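阅读时间:约9分钟
本站使用Cookie以改善浏览体验,继续浏览即视为同意。

中世纪与地方史 > 家族与绰号

主题:Murkberg伯爵为什么叫“跛脚鹤”?

楼主 灯下翻谱
上周末把Gobnait Kinsella那本讲Clumitz诸伯爵的小书一口气读完了,太好看了!睡前打开的,合上的时候天都快亮了。她写第三代伯爵那一章尤其精彩:父亲跟邻居打了半辈子官司,母亲带着嫁妆里的一座磨坊嫁过来,两口子为了磨坊归谁吵到主教那里去,儿子就在这种家里长大,最后得了个“跛脚鹤”的绰号。
书里说绰号来自他年轻时坠马,左腿短了一截,走路一顿一顿的。可是“鹤”从哪儿来?她只给了一句话,说是“身量高瘦”。我总觉得没讲完,有没有读过原始材料的朋友?

2楼 老羊皮卷
鹤是纹章上的吧。Murkberg城门上那只石鸟我见过,脖子弯着,单脚站。单脚站的鸟,配一个腿脚不好的主人,当地人嘴那么损,不起这个绰号才怪哈哈。

3楼 磨坊东边
楼上说的那只石鸟是后来补的。城门1836年重修过,修缮账目里专门有一笔付给石匠的钱,写明“新刻鸟一只”。旧城门上有没有鸟、是什么鸟,账目里一个字没提。所以拿它解释中世纪的绰号,顺序恐怕反了:先有绰号,后人才刻了鹤。

4楼 老羊皮卷
“新刻”也可以是照着旧的刻啊!石头风化了换一块,这种事多了。你总不能因为账本没写旧鸟,就说旧鸟不存在。

5楼 磨坊东边
我没说不存在,我说没有证据。伯爵本人的印章留下来的有两枚,我看过图录,上面都是一座塔,没有鸟。要是家里真用鹤做纹章,印章上一点影子都没有,这就很难讲通了。

6楼 灯下翻谱(楼主)
印章这个太有用了!Kinsella书里只提了一枚,放在脚注里,我差点翻过去。请问图录是哪一本?

7楼 磨坊东边
MacLeish编的那本,蓝布面,很厚。塔的那两枚排在一起,注释比正文还长,我很爱看。

8楼 小满不下雨
潜水很久了,忍不住冒个泡。我在读Kirstin Cairns的文章,她的看法跟你们都不一样:她认为这个绰号压根不是说腿。当地方言里“鹤”和“起重的吊杆”是同一个词(很多语言都这样,英语的crane也是),而这位伯爵在河边码头立过一架吊杆,收过路船的钱。吊杆老出毛病,船主们骂它“瘸的”,骂着骂着就骂到伯爵头上去了。
我读到这儿的时候在地铁上笑出了声。

9楼 老羊皮卷
这也太巧了。听着像先想好了笑话再去找码头。

10楼 小满不下雨
码头是有的呀!她引了一份收费单,木料、盐、酒桶各收多少都列着,14条。当然单子上没写吊杆是瘸的,这一步是她推的,她自己也用了“或许”。

11楼 磨坊东边
Cairns那篇我也读过,词义部分很扎实,时间上有点问题。收费单的年代比最早出现绰号的编年史早不了多少,一个船主之间的骂人话,要传到修道院的抄写员笔下,中间得有人带过去。不过我承认,比石鸟强。

12楼 老羊皮卷
行行行,石鸟我先放一放,但坠马我不放。编年史里明明写了他坠马,还写了养伤养到四旬斋结束。一个人真瘸了,绰号里又有“跛”字,你非说跟腿没关系?

13楼 灯下翻谱(楼主)
有没有可能两件事都有份?伯爵坠了马,码头上的吊杆又不好使,“跛”和“鹤”在方言里一碰,谁听了都忍不住要说一遍。我知道这种“大家都对”的说法最没骨气,可我真的挺喜欢的!
另外翻了一下Kinsella书后的年表,坠马那年他已经40岁了,正文里却写“年轻时”。这算笔误,还是她另有依据?

14楼 小满不下雨
40岁在马背上还算年轻吧(自我安慰中)。年表用的是编年史的年份,正文那段我记得是从一封家信来的,信里没署年份。两处没对上,应该是编的时候漏了。

15楼 磨坊东边
那封信值得再看。信是伯爵的母亲写给她妹妹的,通篇都在抱怨磨坊,只有末尾一句提到儿子“又从马上下来了”,这个“又”字很要命。他可能摔过不止一次,年轻时一次,后来一次,书和年表各说各的。

16楼 灯下翻谱(楼主)
“又”!我读译文的时候完全没留意,刚才回去看,真有。这位母亲也太有意思了,儿子摔马只配一句话,磨坊的水闸写了整整一页。我打算把信从头到尾重读一遍,再把MacLeish的图录借出来对着看,星期一图书馆开门就去。

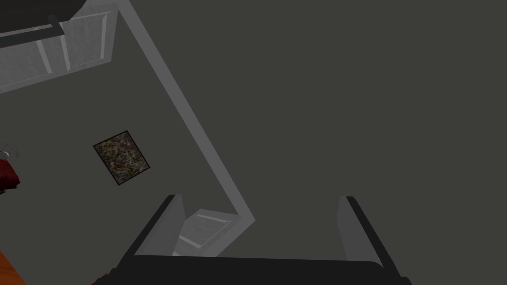
对了,信里还有个人名我认不出来,像是管水闸的,读完我把那几行抄上来,大家帮我看看。老羊皮卷你要是还有城门石鸟的笔记,也请一并贴出来吧,我还没死心!

相关主题
主教法庭上的磨坊:一桩吵了两代人的嫁妆案
Clumitz编年史有几个抄本?
绰号大集合:秃头、胖子、短斗篷
求助:Altevo修道院的抄写员都是哪里人
十一月共读书目投票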